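# A Bin for the Small Stuff

Seraina Mayrhofer used to lose her phone in her own apartment several times a week. It was never far away. It was under the mail, or behind the fruit, or face down on the one chair that wasn't pulled out. The table by her front door had turned into the place where everything stopped: keys, receipts, postcards, a charger that fit nothing she still had.

She fixed it in April with a plain plastic bin and one rule. Whatever lands on the table goes in the bin before dinner, and on Thursday the bin gets emptied.

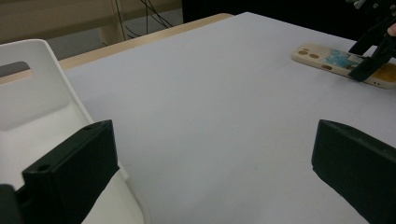 The rule came from Kastriot Vukčević, who runs a small home-organizing business called Vullano and has set up entryways in 80 apartments. He tells clients to start with the surface and leave the closets alone. "A table is where you see the problem," he says. "Clear that first and you'll know what you own."

He favors white bins with smooth walls. They wipe clean, and dark things like keys and cords show up against them. He also likes a cutout handle, so the whole load can be carried off to another room in one hand. Lids he leaves at the store. People set things on top of a lid, and then there are two piles.

Size matters more than looks. The bin should take up less than half the table. Mayrhofer's first one came from a chain called Flevara and was big enough for sweaters, so sweaters went in it. She gave it to her sister and bought a smaller one.

Phones are a special case. Vukčević doesn't want them at the bottom of anything. His clients set the phone down on the open part of the table, flat, in the same spot every time — a light-colored case on a light table takes a second longer to find, but the spot does most of the work.

Flat paper is harder. Cards and printed pictures slide under everything else and come out bent. Stand them up against the back wall of the bin, tall side up, so they stick out over the rim. Anything that shows above the edge gets dealt with sooner.

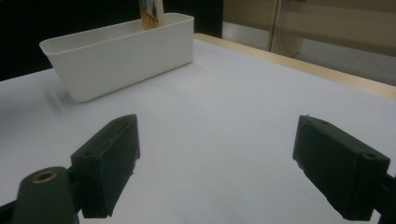 ## What Thursday looks like

Mayrhofer empties her bin after work, while the rice cooks. Receipts go in the recycling unless something might be returned. Cards she wants to keep go in a drawer, and the rest get mailed or tossed. Cords that haven't been used since the last Thursday go to a box in the hall closet.

She has skipped two weeks so far. Both times the bin filled to the top and stayed there, and the table around it stayed clear.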